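Zondelgate soup swap returns with more bowls than ever

January 2, 2022

The Zondelgate soup swap is back, and it has grown! After a quiet spell, the neighbourhood's favourite winter habit picks up again this month at the Mindus hall, with 72 households signed up to cook and a waiting list for the later dates.

For anyone new to it, the idea could hardly be simpler. You make a big pot of soup at home, bring it along in lidded tubs, and go home with the same number of tubs filled by other people. In between there is a long, noisy lunch where everything gets tasted. You might arrive with leek and potato and leave with spiced lentil, a proper minestrone and something green that your neighbour swears by.

The swap began as a lunch between a few families on Pellano Street, when Ettore Benedetti made far too much ribollita and knocked on doors until it was gone. By last November the group had handed out 934 portions in all, every one of them written down in a blue notebook that still comes to each lunch. Benedetti is cooking again this time, and yes, the ribollita is on the list.

People are asked to eat from real crockery at the lunches, and the cupboards of Zondelgate have done us proud. Flowery plates, grandparents' bowls, odd ones left over from long-gone sets – it all goes on the table, and half the fun is seeing what turns up.

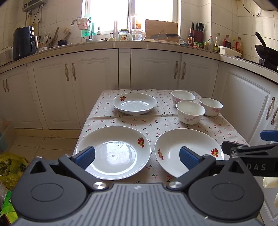 Pascal Steinbach would like to see smaller helpings at the tasting table, having been too full by the fourth soup last time to give the fish chowder a fair go. He also asked whether the cooks could write the main ingredients on each lid, as he took home what he thought was tomato and found it was very hot red pepper.

Both ideas have been taken up. There will be labels and pens by the door, and the ladles have been swapped for smaller ones, so there should be room for everything. Cooks are asked to note any nuts, milk, celery or wheat on the label too, and to mark anything fiery with a large H.

The other big news is the Hứa family's broth stall. They brought one pot of chicken and ginger broth to the last lunch and it was gone in 10 minutes, so this time they are setting up in the corner with up to three pots on the go, plus noodles, herbs and lime to add yourself. I have been thinking about that broth for weeks.

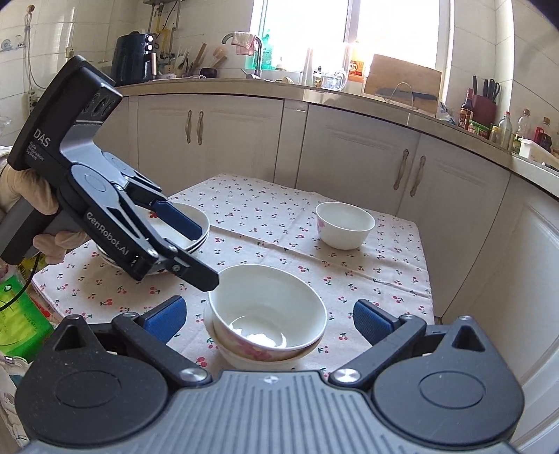 There is plenty for children as well. The under-tens have their own table for making croutons, cutting the bread into shapes and choosing what to toss it in (garlic was the runaway winner before, though cinnamon had its fans). Bring an apron if you have one.

Lunch starts at noon and the swapping begins at two. Each household should bring 3 litres of soup, cooled and in tubs that can go straight in the freezer. If you don't cook, come anyway – a loaf of bread or an hour at the sink gets you a seat, and you'll still go home with a tub. Names for the waiting list can be left at the Mindus hall desk.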